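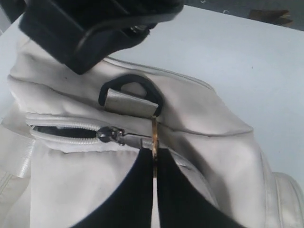
Plekton トランジションバッグ 433

スイム、バイク、ランの用具を一つにまとめて運ぶための、トライアスロン用バックパックです。ミドルディスタンスのレースで必要になる量を基準に、各室の大きさを決めています。

主な仕様
品番:433
重量:705 g
生地耐水圧:2000 mm
背負い部の長さ:52 cm(調整不可)
肩ベルト:82 cmまで延長可
カラー:オフホワイト、ブラック
製造:Ditelura

収納について
本体は上下二室です。下室はウェットスーツ用で、底に水抜き穴があります。フルスーツは袖を内側に折り、脚から巻いて入れてください。厚手のLサイズ以上では、ファスナーが閉まりにくい場合があります。
上室にはバイクシューズ、ランシューズ、補給食、着替えが入ります。仕切りは面ファスナー式で、外すと一室として使えます。
ヘルメットは外側のホルダーに固定します。後部の長いエアロヘルメットには対応していません。別売のLivumヘルメットネットをお使いください。
ゴーグル用の小ポケットは起毛裏地付きです。レースナンバーやICチップは背面側の薄型ポケットに入ります。

トランジションエリアでの使用
上室のファスナーは三辺が開き、地面に置いたまま中身を取り出せます。ふたの裏のメッシュポケットにはジェルや日焼け止めを入れておけます。
大会によっては、バイクラックの横にバッグを置けないことがあります。事前に競技説明資料をご確認ください。

使用者の声
「バイクとランの用具を上下に分けて使っています。練習でプールに行く日は下室だけで足ります。肩ベルトは最初硬く、なじむまで一か月かかりました。雨の日の自転車通勤でも使っていますが、ファスナーの端から少し水が入るので、着替えは袋に入れています。」(Thảo Kim、ミドルディスタンス3回完走)

お手入れ
使用後は下室を開け、真水ですすいでから陰干ししてください。海で使った日はファスナーの塩分もよく流してください。洗濯機、乾燥機、漂白剤は使用できません。オフホワイトはチェーンオイルの汚れが残りやすいため、付いたら早めに中性洗剤で拭いてください。

旧モデルからの変更点
1月出荷分より、胸ストラップの留め具を樹脂製の差し込み式に変更しました。旧型の留め具とは互換性がありません。交換部品は両方とも取り扱っています。
底の水抜き穴は二つから四つになりました。

よくあるお問い合わせ
機内に持ち込めますか。
荷物を詰めた状態の寸法は中身で変わります。ご利用の航空会社の規定と照らし合わせてください。

名入れはできますか。
チーム単位でのご注文に限り、ふたの部分にプリントできます。納期は数量とデザインの確定後にご案内します。

パソコンは入りますか。
専用の収納部はありません。薄型ポケットには緩衝材がないため、入れないでください。

保証と返品
縫製と留め具の不良は、お買い上げから二年間、無償で修理します。擦り切れ、色あせ、用具の突き刺しによる穴は有償です。未使用で下げ札が付いた状態であれば、到着後14日以内の返品を承ります。返送料はお客様のご負担となります。

関連商品
Dunne レースベルト
Livum ヘルメットネット
Plekton ウェットスーツハンガー

オフホワイトの次回入荷:2026/06/11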